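Small dustpan for a workbench – what do you all use?
Tidying and Storage board, 8 replies, July 2024

xinyi_y wrote:
I moved my hobby stuff into the spare room last November and I am losing the battle with the crumbs. I cut cardboard, I print little plastic parts, I trim the parts, and everything I trim off ends up in the same gritty layer across the table. The big household broom is useless up there and the vacuum ate a part I needed (it was in the bag, I went in after it, never again). So I want a dustpan that lives at the bench. Do you go blue plastic supermarket special, or is a metal one worth the money? And does anyone have a box system that doesn't turn into one giant box of everything? – Xinyi

darko_a wrote:
Plastic, every time! I had a metal pan and it scratched the table and rang like a bell whenever I knocked it off. The one I have now is a Tallero, nothing special, but the front lip is soft and it sits flat so the dust goes in and doesn't go under. Check that lip in the store. Lay it on a shelf and look for daylight underneath. If you can see any, put it back.

O_Hayashi wrote:
I'll disagree with Akua on this one. Soft lips are great for a year and then they curl. My metal pan is 15 years old and still dead straight, and I fixed the scratching with a strip of masking tape along the edge. You change the tape when it looks sad. As for the noise, don't drop it?

darko_a wrote:
Osamu you have clearly never shared a wall with a sleeping toddler.

yufang.li wrote:
Can I put in a word for long handles? Everyone buys the short kind for a bench because they think it'll fit better, and then they end up leaning over the table with a sleeve in the glue. I use a pan with a long handle on the table AND on the floor and it's one less thing to own. Hang it by the loop on the side of the desk.

The other thing is the brush. The brush that comes with the pan is nearly always too soft for plastic trimmings, they cling to it and you end up picking them off by hand. I use a stiff scrub brush first to break things up and push them into a pile, then the soft one for the dust that's left. Two passes, done.

xinyi_y wrote:
Ooh, I hadn't thought of a scrub brush. Doesn't it flick stuff everywhere though? Mine flicks. I found a bit of plastic in my tea.

yufang.li wrote:
Short strokes and press down! If you sweep like you're sweeping a porch then yes, you'll be drinking it.

xiaoyan wrote:
Okay, boxes, because I think that's your real problem, Xinyi. The pan is the easy part.

I did the one giant box thing for ages. It was an open cardboard box, flaps up, and all of it went in – bags, bottles, torn up cardboard, bits of plastic I swore I'd use. I once spent a whole evening looking for a hinge that was at the bottom the entire time, under a bottle. What I do now is treat the open box as trash and trash only. If it's in there, it's leaving the house. Anything I want to keep goes in a lidded tub (mine are Irkness, the shallow ones) before I even pick up the pan. You have to do it in that order. Once the brush comes out you stop looking at what you're sweeping.

And lay a dark mat or use a dark tabletop if you can. The white trimmings show up like stars. On my old pine table I missed half of them and found them later with my feet.

O_Hayashi wrote:
Agree with the dark surface, disagree with the tub. Shallow tubs fill up in a week. A 200 tray drawer cabinet is what you want, and yes I know how that sounds.

xiaoyan wrote:
It sounds like 200 places to lose a hinge, Osamu!

Adding some pictures. The first and third have the blue pan and the open box.

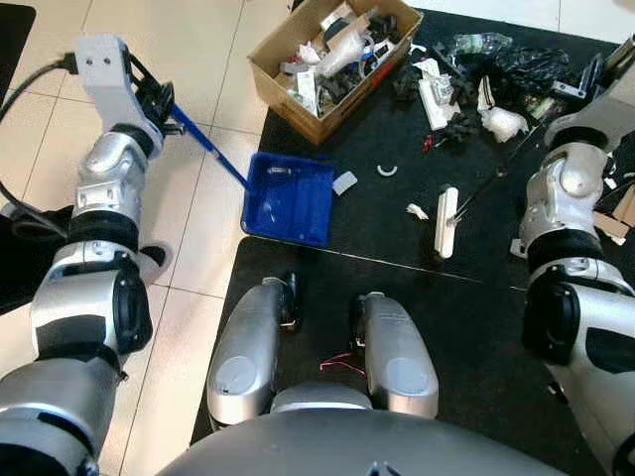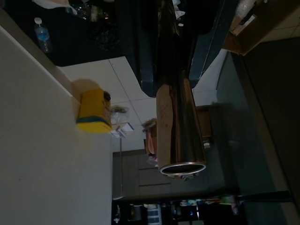
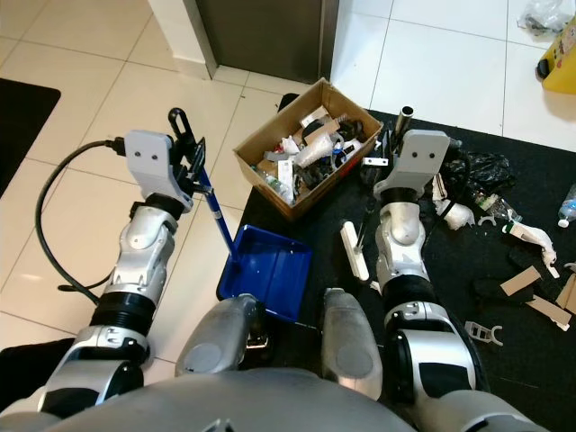

xinyi_y wrote:
Oh that helps a lot, thank you! I see what you mean about the black, that little white scrap on the mat in the last one jumps right out. And the box of jumble is so exactly my box that I feel a bit called out.

Is the scrub brush next to the arm in that one the kind you meant, Yufang? The white one with the thin black handle? I've got something close to it under the sink.

yufang.li wrote:
Close enough, yes. Dark stiff bristles are what you're after. I'd want a thicker handle for my own hands but if you already have one under the sink then use it and spend the money on tubs.

darko_a wrote:
Also note the pan in both of those is blue plastic. I'm just saying, Osamu.

O_Hayashi wrote:
Ask me again when the lip curls.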